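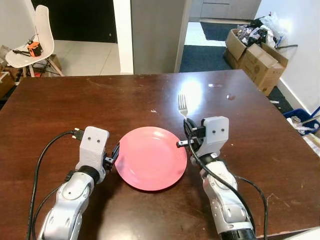 Pink plate on a dark wood table.

Emergency Planning Assistant, City of Skelbridge

The City of Skelbridge is hiring one Emergency Planning Assistant for the Office of Public Safety. The position is full time and starts in March. It is open to current city employees and to outside applicants on the same terms.

The assistant reports to Kirsten Nguyen, Emergency Planning Manager, and works on the second floor of City Hall. Most of the job is office work. Part of it is outdoors at road closures, shelters and distribution points when the city's emergency plan is in effect.

Background

Last year the City Council adopted a new emergency plan that covers river flooding, winter storms, power outages and public health orders. The plan divides the city into 14 response zones. Each zone has a contact list, a shelter and a set of roads that may be closed or limited to local traffic. The lists were put together from older records kept by different departments, and a good part of the information is out of date. Bringing it up to date is the first task for the person we hire.

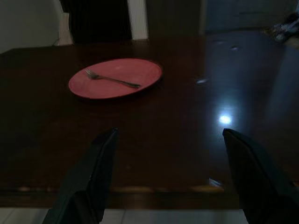

The assistant will call the contacts in every zone, confirm phone numbers and addresses, and enter the changes in the Kosix records system. Experience with Kosix is helpful. Training is provided during the first two weeks, along with an introduction to the city radio network and the after-hours phone line.

Duties

Keep zone contact lists and shelter information current.
Process road access passes for residents, delivery drivers and home health workers during closures.
Answer calls and email from the public about closures, shelters and passes.
Prepare notices for the city website and for posting at City Hall, the library and the Stoka Street bus station.
Take notes at the monthly planning meeting with the police and fire departments and send them out within two working days.
Check supplies at the city storage building on Ho Road and report shortages.
Help set up shelters and information tables when the plan is activated.

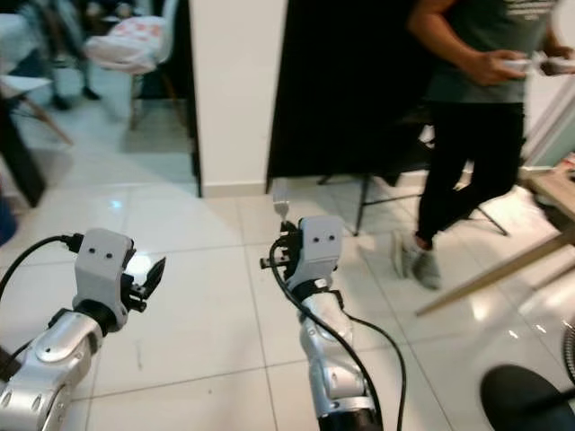
Requirements

High school diploma or equivalent.
At least 3 years of office experience, with regular contact with the public.
Valid driver's license.
Good written English. A second language is an advantage but is not required.
Ability to lift a case of bottled water and carry it a short distance.
Willingness to work evenings, weekends and holidays during an activation.

A background check is required before an offer becomes final. Applicants do not have to live in Skelbridge, but must be able to report to City Hall within one hour of being called.

Hours and pay

Regular hours are 8:00 a.m. to 4:30 p.m., Monday through Friday, with half an hour for lunch. One Saturday training exercise is held each spring. When the plan is activated, the work week may be extended to 44 hours, and hours over 40 are paid at time and a half.

Starting pay is $3,391 a month. Benefits include health and dental insurance, paid vacation, sick leave and enrollment in the city retirement plan. The first six months are a probationary period.

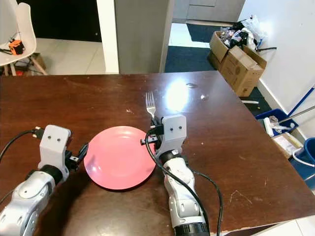 Round plate with a raised rim.

How to apply

Send a cover letter, a resume and the names of two references to the Human Resources Office, City Hall, Skelbridge. Applications may be mailed or left at the front counter before 4:30 p.m. Please write "Planning Assistant" on the envelope. Paper application forms are available at the counter, and staff can help with filling them out.

The position stays open until filled. Interviews are held at City Hall and include a short typing exercise and a sample phone call from a resident asking about a closed road. The interview panel is Kirsten Nguyen and Oluf Toft of Human Resources.

Questions about the duties go to Kirsten Nguyen. Questions about pay, benefits or the application itself go to Oluf Toft. Applicants who need an accommodation for the interview should tell Human Resources when the interview is scheduled.

The City of Skelbridge is an equal opportunity employer.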